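Standthorpe Library Users – Catalogue and Loans
Thread: Audiobooks on CD being withdrawn?

perron_reader
2025-11-08
Has anyone else seen the notice by the returns desk? All the audiobooks on CD are to go by July and we're meant to use the Kirilus app. It says 2,917 items and "very low use". I borrow two or three a month and there's often a queue for the new ones, so I'd like to know what low use means.

GarnetLi
It means loans per disc set, I think. They count anything not borrowed for a year. Half the crime shelf would fail that and it's the large print crime as well, not only CDs.

perron_reader
Then why isn't the large print going?

zndlovu
Because you can't get large print on an app? I'm not against this, by the way. My last three CD loans all had a scratched disc. Disc 5 of 9, every time, right when somebody's about to be found out. Kirilus has been fine for me.

Ottmar R.
Fine until the licence ends. Look up how many titles you can get on it today. The leaflet says 3,000 audiobooks. I searched for unabridged only and got 800. The rest are abridged, or short language courses, or the same book listed once for each part.

zndlovu
Did you untick "available now"? It hides anything out on loan.

Ottmar R.
I did not know there was a tick box. I'll look again, but I doubt it hides that many.

GarnetLi
It does hide a lot. Still wouldn't get you to 3,000 though.

s_courtois
My mother is 86 and has a CD player with big buttons. She will not be using an app. The library's reply to me was that staff can "support the transition", and when I asked what that involved I was sent the same leaflet.

perron_reader
Same leaflet here. Is the home delivery service keeping its CDs? The notice doesn't say.

Beril B.
I listen while I do the kitchen, so CD or phone makes no odds to me. What bothers me is the catalogue. Records for withdrawn sets still show as "on shelf". I reserved one and waited weeks for nothing.
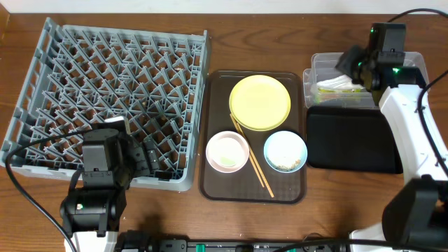 Dish rack, tray and the rest on the table

zndlovu
Beril, which title? Mine did that too but it turned out to be at another branch.

Beril B.
The second Breremix one. They told me "missing", then "withdrawn", then "on order". Pick one.

Ottmar R.
Searched again with the box unticked. More than before, I admit – nowhere near the leaflet. And there's a 50p charge for CD reservations now, so of course fewer people reserve them.

s_courtois
Has that charge been there long? She's never paid it.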